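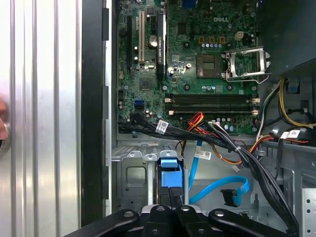
Letay Tesfamariam had expected to stay ten minutes at the Hurna open day and ended up staying most of the afternoon, she told us, having come along only to drop off an old computer and then found that she couldn't tear herself away from the bench where the robot was at work on one very like it. Her own machine has been under the stairs for years, and she said she had never once looked inside it, so it was a treat to have somebody lift the side off a tower and talk her through what was what.

She was in good company. The repair and reuse workshop opened its doors on Saturday, April 30, 2022, and 60 people had put their names down beforehand, with a good many more wandering in off the street once the rain set in (the tea urn may have had something to do with it!). It was the first time the public had been let in to see the robot side of things, which goes by the name of Plotidard and has been running in the back half of the building since last August.

The job on show was opening up old office desktops and getting the useful parts out of them. A Dell tower was laid on its side with its silver side panel off, so that visitors could look straight down on the green motherboard, the slim NVIDIA Quadro graphics card and the tangle of cables that anybody who has ever tried to add a bit of memory at home will remember with a sigh. The two-fingered gripper does its work from above, with its own small camera at the wrist, and a member of staff stays at the bench throughout to steady things and to step in when a cable gets in the way.

Cables, we learned, are the great trouble. A card sits in its slot and stays where it is put, but a bundle of wires never lies the same way twice, and the team were very open about how often the arm has to stop and have another go. There were a few of those pauses during the afternoon, and if anything they were the most popular part of the day, with the children in the front row calling out advice and one small boy in a yellow coat offering, very politely, to do it himself.

The arm was set up by Workneh, the engineering firm two doors along, and the software that decides where the fingers should go next is called Brivar. We won't pretend to have followed all of that talk, but the gist was that the robot is shown the same job over and over by a person guiding it, and picks up the knack a little at a time. At present it is trusted with 4 kinds of part, and the hope is to get that up to 8 before the winter.

Hurna took in 582 computers last year, and the ones that can be mended are passed on to families and community groups in the area. Staff were asked more than once whether the robot would be taking over from the people at the benches, and the answer was that the waiting shelves are quite full enough to keep everybody busy, robot included.

Ms Tesfamariam left her old tower at the front desk with a label on it, and asked whether she might be told when its turn came. They have promised to ring her.

Unwanted desktops and laptops can be handed in at the side entrance on weekday mornings. Please take out any discs and keep hold of your power leads unless they are the sort that only fit the one machine. Monitors can't be accepted for now, as there is simply nowhere left to put them. Another open day is planned, and the date will go up in the front window once it has been settled.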